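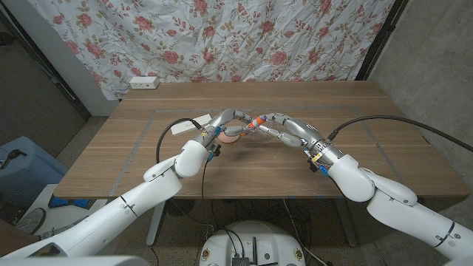 Furniture repair used to be an ordinary errand in Pretwood. You took a wobbly chair to a shop on Fehr Street, and a week or two later you carried it home. The last of those shops closed years ago, and for a long time a loose leg meant a trip to the dump. A plain light brown wooden table is the kind of piece that got thrown out most often, too common to sell and too heavy to store. Now a workshop called Grendum is taking those tables in again.

Grendum rents the ground floor of a former shoe warehouse near the river. It opened in November with two benches and a rack of clamps, and it has repaired over 400 pieces so far. Most are kitchen tables and dining chairs. The rest are dressers, footstools and the odd piano bench.

The usual trouble is old glue. Hide glue dries out in heated houses, and once one joint lets go, the others carry more weight than they should. Owners often make it worse with screws or metal brackets, which split the wood. At Grendum the joint is taken apart, scraped clean, glued again and left in clamps overnight. A chair costs $63. A table starts at $90, more if the top has to come off.

Tops are a separate matter. White rings from hot cups can often be rubbed out with oil and very fine steel wool. Black rings are harder, as the water has reached the wood and stained it. Those call for oxalic acid or sanding, and veneer will not stand much sanding. The shop turns down some veneer jobs for that reason and tells customers so at the door.

The wait is currently 14 days. Pieces are tagged and kept upstairs until a bench is free. Customers are asked to take out drawers, wipe off any wax and bring every broken bit they can find, even splinters.

Zurnano, the next town over, has asked Grendum to run a monthly drop-off at its library. The shop has agreed to try it with chairs only. Tables will still have to come to Pretwood, through the side entrance, where there are no steps.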